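Paper Tape, Tired Cardboard, and Other Things I Will Argue About

Posted 12 October 2021

Quick one because the van comes in an hour. I've packed boxes for most of my working life, first at Warnis, then the mail room at Flitance, now for whoever calls. And I am tired of hearing that cardboard is cardboard. It isn't. A box has a life, it gets old, and most of the broken stuff people blame on the carrier was broken the minute somebody picked a tired box off the pile.

Marin Dimitrov disagrees. Marin thinks you can use a box until the bottom drops out. We've had this fight over lunch more times than I'd like, and last year I lost a bet over it, which he still brings up. Fine. One box held. Lucky box.
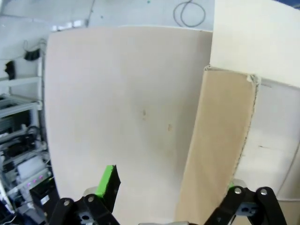
My rule is edges first. Always edges. People look at the big flat face, see it's clean, and figure the whole thing is good. But the face isn't what holds up the weight in a stack, the corners and the upright edges do that. So take a piece like the tall brown panel, with the frayed edge down its right side and the top corner crumpled so the corrugated layers show. That's done. Fine as a divider, fine under a paint can, but I would not build a box around it. A couple of little tan marks on a pale board, on the other hand, who cares. Marks are nothing. I've seen grown adults throw out a good sheet for a smudge and then keep the one with the crushed corner becuase it looked cleaner.

Same with the printed strength numbers on the bottom. They were true once. They were true when the box was new, and dry, and nobody had sat on it. I had a run of 841 cartons at Flitance that spent November in a shed with a bad roof. Stamp still looked great. Boxes folded like wet toast.

So no, I don't want to save every piece. Recycle it. It's paper -- it gets to come back as something else. Keeping it in the corner for "someday" is how you end up with a corner you can't walk into.

Now the tape. I switched to kraft paper tape and I'm not going back. Yes it costs more, roughly 12 rolls of the cheap plastic stuff for what I pay for a decent box of paper. Don't care. It tears by hand. It goes in the recycling with the carton, no picking at it with a thumbnail. And you can tell if somebody opened the box on the way, because it takes the surface with it.

But it wants two hands and a bit of patience. Dust is the enemy. Wipe the seam with your sleeve if you have to. And run it long! Over the top, along where the flaps meet, and well down the front. Short tape is the other big sin. Stojan Angelovski taught me to hold the loose end up high and away with one hand while the other one presses, so it can't grab the box before you're ready. Took me a week to stop fighting him on it. He was right, he was usually right, very annoying man to work next to.
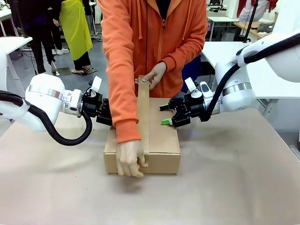 What I'd change tomorrow

Stop buying one giant size of box. Half of what I open is air and crumpled paper. Get two sizes, maybe three, and buy fewer of each. If you've got storage for 200 flat cartons don't order 2000 for the discount, they'll be bent before you get to them.

Put the tape where the packing happens. Not in a drawer across the room. I have walked miles for tape.

And let people throw a bad box away without asking. That was the thing at Warnis, you had to get a box signed off as damaged, so of course everyone just taped over the split and sent it. Three layers of tape on a dead corner. It's still a dead corner.

Marin will have a reply to this, he always does. He can put it in the comments like everybody else. Van's early, got to go.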